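Prurnetti Short-Stay Apartments
Kitchen and Wet Area Inspection Checklist, with Comments
Inspection date: 16/01/2022
Unit: 66, Leclerc Building
Form: 1591
Next full inspection: June

Marks used: OK = no action. W = watch, look again at the next changeover. R = repair or replace. N/A = not fitted in this unit.

1. ENTRY AND GENERAL

1.1 Front door closes and latches without being pulled – OK
1.2 Smoke alarm sounds when tested – OK
1.3 Carbon monoxide alarm sounds when tested – OK
1.4 Fire blanket on its hook, pull tabs hanging free – R
Comment: The blanket was folded on top of the refrigerator. The hook is bent and will not hold it. New hook ordered from Bristent. Until it arrives the blanket stays on the counter by the door, where it can be reached without passing the stove.
1.5 Emergency contact card on inside of door – OK
1.6 Floor free of lifted edges and loose mats – W
Comment: Vinyl is starting to lift at the threshold between kitchen and hall. It does not catch a shoe yet. Glue it at the next gap between bookings.

2. SINK AND PLUMBING

2.1 Hot tap runs hot, cold tap runs cold, no drip after closing – W
Comment: The hot tap drips for a short while and then stops. Washer was replaced last June. If it is still dripping at the next changeover, change the cartridge.
2.2 Drain clears a full basin without backing up – OK
2.3 Trap and joints under the sink dry to the touch – OK
2.4 Sealant around sink unbroken – R
Comment: A gap has opened along the back edge behind the taps. Water gets through to the chipboard. Cut out the old bead completely before resealing. The last repair was laid over the old one and it has peeled off with it.
2.5 Dishwasher door seal clean, filter clean – R
Comment: Filter had rice and label paper in it. Cleaned during the inspection. The housekeeping sheet says to rinse it at every changeover, and this one had clearly been left for longer than that.

3. CLEANING SUPPLIES

3.1 Chemicals in the high locked cabinet, none under the sink – OK
3.2 All bottles carry their original label – R
Comment: One unlabeled spray bottle found behind the bleach. Contents unknown, removed. Refills go in the Grurkus bottles with the printed label and nothing else.
3.3 Bleach and acid descaler on separate shelves – OK
3.4 Rubber gloves, two pairs, no holes – OK
3.5 Sponges new at changeover, stored off the sink and with space for air – W
Comment: Two were lying flat in the bottom of the basin. A sponge left like that stays wet and smells by the second day. Store them on an open shelf away from the stove, spread out so they do not touch the wall. Used sponges go in the trash at checkout, even if they look fine. Do not move them to the bathroom.

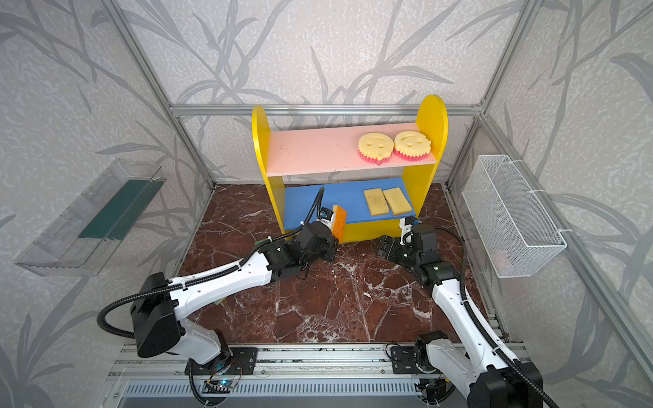 Item 3.5: Sponges on open shelving, smiley-face ones on the upper board, flat rectangular ones on the lower.

Either shape is acceptable for the units. Scrubbing sides must not be used on the nonstick pans, and the card inside the pan drawer should say so. The card was missing in this unit and has been replaced.

3.6 Dish towels and floor cloths kept apart – OK
3.7 Mop head dry, hung with the head up – W
Comment: Left standing in the bucket. The bucket had been emptied. Mentioned on the housekeeping sheet.

4. STOVE AND APPLIANCES

4.1 All burners light on the first or second try – OK
4.2 Control knobs tight and markings readable – W
Comment: The front left knob has lost most of its markings. Guests can't tell low from high. It still turns and stops properly, so this can wait for the next parts order.
4.3 Hood filter free of grease – R
Comment: Sticky on both sides. Soak, dry and refit before the next booking. Hood fan works on all speeds.
4.4 Refrigerator temperature in range, door closes by itself – OK
4.5 Cords and plugs undamaged, none running across the stove or sink – R
Comment: The kettle cord had been pulled behind the stove to reach the far outlet. Moved back. The kettle belongs to the right of the sink – please leave it there when wiping down.
4.6 Toaster crumb tray empty – OK

5. BATHROOM

5.1 Outlet with ground fault protection trips and resets – OK
5.2 Non-slip mat in tub, suction cups holding – W
Comment: A few cups have hardened. It held when pushed with a foot. Replace in June with the others.
5.3 Grab bar firm – OK
5.4 Extractor fan draws a sheet of tissue – R
Comment: The tissue fell. The grille was full of lint and was cleaned, but the draw is still weak. Duct to be checked from the outside.
5.5 Mold on ceiling or grout – W
Comment: Light spotting in the corner over the shower, probably tied to 5.4. Wipe down after the fan has been fixed and check again.
5.6 Window guard – N/A

6. FOLLOW-UP

Before the next booking: 1.4, 2.4, 4.3.
Within 33 days: 4.2, 5.4.
At next changeover: 1.6, 2.1, 3.5, 3.7, 5.5.
Closed during the inspection: 2.5, 3.2, 4.5.

Keep one copy in the unit folder and send one to the Prurnetti office. Repairs are signed off on the back of the form, with the date and the item number.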